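Science at Home and School: Topic 4
Blocks, Beams and Balance

What this page covers

A beam is a long, stiff object that is held up at one or more places. A ruler resting on a rubber is a beam. So is a plank across a ditch, a shelf on its brackets and a seesaw in a park. This page explains what holds a beam up, what makes it tip, and why the position of the block underneath matters so much.

Words to know

Beam: a long, stiff object that carries a load.
Support: the thing a beam rests on.
Pivot: a support that a beam can turn or tip on.
Load: anything that pushes down on a beam. The beam's own weight counts as part of the load.
Overhang: the part of a beam that sticks out past its support.
Balance point: the place on an object where it can rest on one narrow support without tipping.

Weight and support

Every object is pulled downwards by gravity. We call this pull its weight. When an object rests on a table, the table pushes back up with a force of the same size. The two forces cancel and the object stays still.

A beam on a block works in the same way, except that the block can only push up on the part of the beam that touches it. The rest of the beam has nothing underneath. It stays up only because the beam is stiff. Try the same thing with a piece of string and the ends will drop, as string cannot resist bending.

Finding the balance point

In a straight rod that is equally thick all the way along, the balance point is exactly halfway. Many things in a house are less even than that. A wooden spoon is heavier at the bowl end, so its balance point is closer to the bowl. A broom balances near the brush. A spatula with a wide blade and a narrow handle may balance nearer to either end, depending on what each part is made of and how thick it is. You can't always tell by looking.

A long object can also be held at one or both ends while its middle passes over or rests on something else. The holder then carries part of the weight, or all of it.
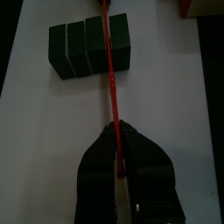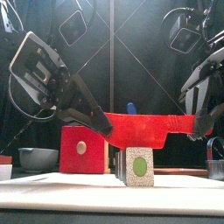
First, a long red rod and a row of green blocks. Second, a flat red piece lying across a small patterned block.

To find the balance point of a long object, you do not need to measure anything. Hold your two index fingers out level and lay the object across them, one finger near each end. Slide your fingers slowly towards each other. One finger will stick while the other slides, then they will swap over. They meet under the balance point. The finger carrying more weight has more friction, so it is the one that stops. This keeps the object from falling during the whole movement.

One block or several

A single block gives a short support. If the balance point of the beam is above the block, the beam can rest there. If the balance point moves past the edge of the block, the beam tips.

Blocks pushed together side by side act as one wide support. The balance point now has more room. The beam can be slid some way to the left or right, and as long as the balance point stays above the row, it will not tip. If the blocks are different heights, the beam touches only the tallest ones, and the shorter blocks carry nothing.

Blocks set apart with a gap between them make a bridge. The footbridge over the Wolde at Murkudell is built like this. It has 2 stone supports, one on each bank, and flat slabs laid across. The heaviest slab weighs nearly 700 kilograms. When a walker stands in the middle, each bank carries half of the walker's weight. When the walker steps towards one bank, that bank carries more and the other carries less.

Turning force

How strongly a load tries to tip a beam depends on two things: how heavy the load is, and how far it is from the pivot. Multiply one by the other and you have the turning force. Scientists call it the moment.

Suppose a light ruler is balanced on a pencil. A bag of rice weighing 700 grams is placed 10 centimetres to the left of the pencil. The sum is:

700 x 10 = 7000

A second bag goes on the right, twice as far out, at 20 centimetres. To balance, it must weigh 350 grams:

350 x 20 = 7000

If the second bag weighs 359 grams instead, the right side comes to 7180. That is more than 7000, so the right side goes down. A difference of nine grams is less than the weight of two sheets of printer paper, but the distance makes its effect larger.

The seesaw in Tordale park has handles at three distances on each side for this reason. A heavier child sits at the inner handle and a lighter child sits at the outer one.

Activity: test an overhang

You will need:
a ruler, 30 centimetres long
a table
several coins, all the same kind
sticky tack
a pencil and paper

1. Lay the ruler on the table with its end marked 0 pointing out over the edge.
2. Push it outwards one centimetre at a time. Write down the last distance at which it stays up.
3. Fix one coin to the end that is still on the table. Repeat step 2.
4. Add another coin to the same place and repeat again.
5. Draw a table of your results, with the number of coins in one column and the overhang in the other.

With no coins, the ruler should tip when a little less than or just about half of it is over the edge. With each coin added, the overhang becomes longer. The extra distance gets smaller each time.

Check your results

If the ruler tips too early, look at the edge of the table. A rounded edge gives less support than a square one. A ruler with a hole at one end will also balance slightly off centre. Turn it round and measure again.

Next topic: Ramps and Wedges
Stison Junior Science Sheets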